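18 November 2024

Three weeks with Ollix, and my poor sleep

I wasn't going to write anything this month, I was going to tidy the spare room. Then Ollix went on sale and that was the end of the spare room.

If you haven't come across it, Ollix is a game where you run a lighthouse on a rock in the middle of nowhere. You keep the lamp lit, you fish, you mend things, and every few nights something washes up that you have to decide what to do with. It came out on PC in October and I picked it up after a friend sent me a clip of somebody losing their entire boathouse to a wave. I laughed for ages. I have since lost my own boathouse, twice, and found it less funny.

The first few hours are slow. You'll spend a good while just hauling oil up the stairs, and the stairs are long, and there's no run button (there is a sort of brisk walk if you hold shift, which the game never mentions). I nearly gave up before the first storm. Please don't! Once the weather turns, the whole thing wakes up. You can hear the shutters going on the floor below you while you're trying to trim the wick, and you have to choose whether to leave the lamp and see to them.

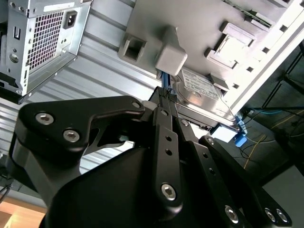
The fishing is where most of my time has gone. I've never liked fishing in games, it's usually a bar going up and down and me pressing the button too late. In Ollix you set lines before bed and check them in the morning, so it's more about reading the tide table pinned up in the kitchen. I have a notebook for this now. A real one, made of paper. My best haul so far sold for 700 shillings to the supply boat, and I blew the lot on a better stove, then discovered that the better stove eats coal like nothing on earth.

About that supply boat — it's called the Mitine, and it's easily my favourite thing in the game. It turns up when it feels like it. You hear the horn first, and if you're halfway up the tower you've got to drop everything and leg it to the jetty or it sails off with your post still on board. The skipper has maybe a dozen lines of dialogue and I'd die for him. He once sold me a goose.

The goose does nothing. I've checked.

Now for the grumbles. The save system is one slot, and it saves when you sleep. That's it. I lost an evening when the game crashed just before bed, with the lens finally repaired and every barrel full, and I went and stood in the kitchen for a bit. The menus are clearly meant for a controller too, so with a mouse you end up clicking through four pages to move a bit of rope. And the text is tiny. I play on the telly from the sofa and I was squinting at the logbook like my nan with a bus timetable. 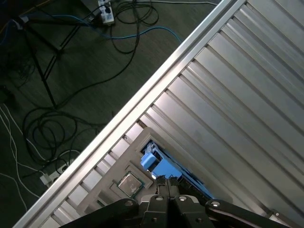

I'm also not sold on the Godness. I'll keep this vague for anyone who hasn't got that far, but from the second winter there's a presence in the water that you can leave offerings for, and if you keep it happy the storms ease off. Lovely idea, properly creepy the first time. The trouble is that it only seems to care about how much you leave out. I wanted it to have tastes! I left it my nicest lantern and got nothing, then tipped in a bucket of old mackerel and had calm seas for a week. After that it was basically another bill to pay.

The music makes up for a lot, mind. It's mostly a concertina and something low and droney underneath, and it drops out completely when the fog comes in. I've had the menu theme stuck in my head at work. There's a tune that plays only when you reach Pillai, the little island to the north with the ruined chapel, and I've rowed over there a few times just to sit and hear it. It's a long row. I took the goose.

My current keeper has lasted 2 winters, and my score is sitting at 3127, which I was dead pleased with until I looked at the online table and saw what other people are managing. Some of them must never sleep. As far as I can tell you get a big bonus for guiding ships in without a scrape, and I keep losing points by letting the lamp dim while I faff with the fishing lines.

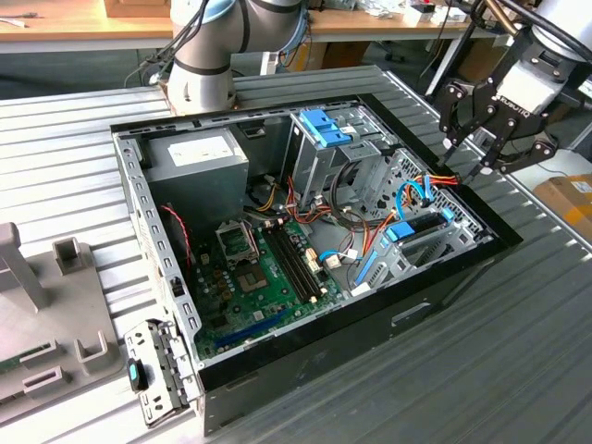

A few things I wish I'd known at the start. Buy the second rain barrel before anything else. Don't store rope in the boathouse (see above, re: waves). The cat will come back. And when the man in the yellow coat asks for a bed for the night, say yes, but move your shillings first — he had 600 off me and left a thank-you note.

I'm going to carry on at least until the third winter, as there's a locked door at the bottom of the tower and I still haven't got the key. If you know where it is, don't tell me in the comments. Well, maybe tell me which floor.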